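Bickerstaff group adds simulated rooms to robot training set

2022-11-07

Rolen, the Bickerstaff company that writes control software for two-armed robots, has started gathering part of its training examples in computer-rendered rooms. The work began in September and runs alongside the sessions on real hardware at its shop in Clerkthorpe.

In the simulated sessions a person steers both arms by hand controllers while the software records the positions of the joints, the state of the grippers and the view from the robot. Each finished run is saved as one example. The learning system, called Prandar, is later trained on the whole set and has to produce the arm movements by itself.

The company said it had saved 247 examples by the end of last week. They were recorded in 10 room layouts, which differ in their walls, floors, furniture and the objects left lying out. One layout has block walls, a wooden floor, a stone-patterned counter with a plate on it, and a yellow toy excavator on the floor.

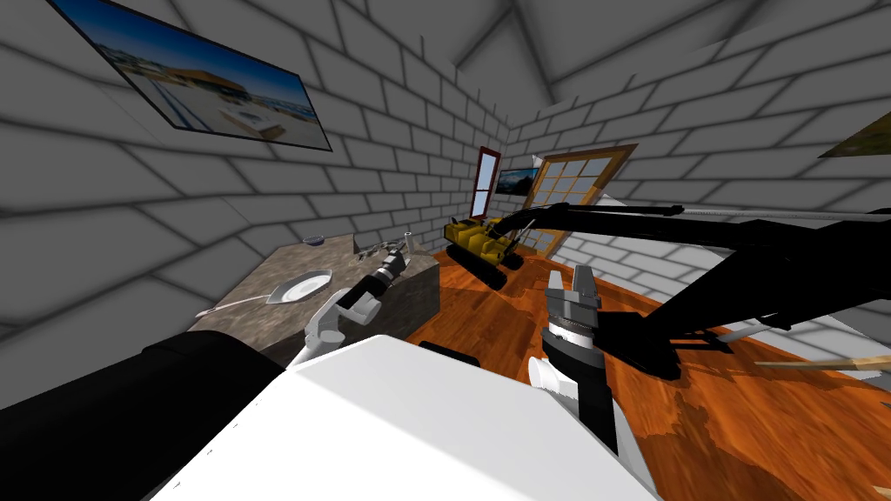
Rolen replied, when asked whether examples from a rendered room carry over to a real one, that they carry over only in part. Grasping transfers fairly well, the company said, but anything that depends on friction or on the weight of an object still has to be recorded again on the real arms.

A session at the controls lasts 28 minutes, followed by a break. Operators are told to keep going when a grasp fails and to try again from wherever the arm has ended up. Those second attempts stay in the set and are labeled, so that Prandar has examples of getting out of a bad position. Runs in which the software loses contact with the controllers are thrown out. 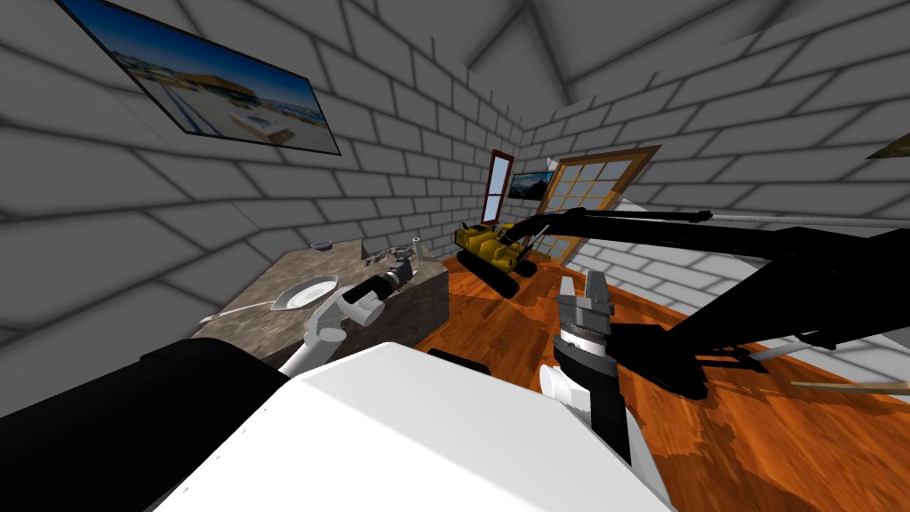

Sorting takes longer than recording. Every run is played back at normal speed, trimmed at both ends and given a short written instruction such as "move the plate to the left." Two people write the instruction separately, and if the versions disagree on what was done, the run goes back for another look. Rolen said 21 runs were waiting for that step.

The simulated rooms cost less to reset than the benches in Clerkthorpe, where objects have to be put back by hand between runs. The layout is reloaded from a menu, and the starting positions can be shifted slightly each time.

Rolen plans to add more layouts over the winter, including a storeroom and a workshop. Sessions on the real arms will continue on the present schedule. The company has not decided whether to release any of the recordings outside Bickerstaff.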